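The Dish in the Middle of the Table
June 2019

I have sat through a lot of meetings, and I can tell you what was in the dish at nearly all of them. The agenda, no. The dish, yes!

My first office job was at Wumel, where the snack budget was zero and somebody's leftover crackers went around in the sleeve. Then I moved to Gurnthorpe, a much fancier place (200 people, a lobby with a fountain), and there it was, a proper glass dish with a proper edge, sitting on the big table like it was somebody's dining room. I was sold before anyone opened a laptop.

So I've become the person who fills the dishes. I bring everything in a clear bag, because you can see what you've got and the leftovers go right back in. My one strong feeling is color. Green and orange together look cheerful on a dark table, and most office tables are dark, and most meetings could use a little cheering up. 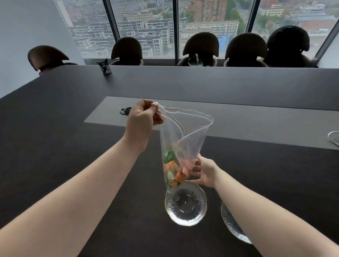
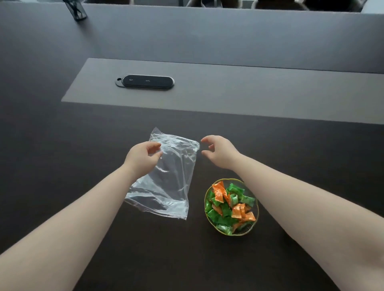 Green and orange, a clear bag and gold-rimmed glass on a dark tabletop.

The bag is the fussy part. Those thin plastic ones cling to themselves, and if you go at the top with one hand you'll be there all morning. Two hands, one on each side, pull gently, and let the thing open up like a funnel. I hold it low over the dish, too. I once poured from way up high at a lunch in Priduldale and spent the first ten minutes fishing under chairs while a very nice man talked about parking.

As for dishes, shallow and round wins every time. People won't dig around in a deep bowl in front of their boss, but they'll happily reach into a shallow one. I love a wavy rim with a bit of gold on it, the kind my grandmother kept for company and I kept for nothing at all until I took mine to work. Two small ones beat one large one on a long table, otherwise the folks at the far end sit there gazing at it.

My next big fill is in September, for the Domínguez planning day, and I've already been told it runs until five. I'm bringing a second bag.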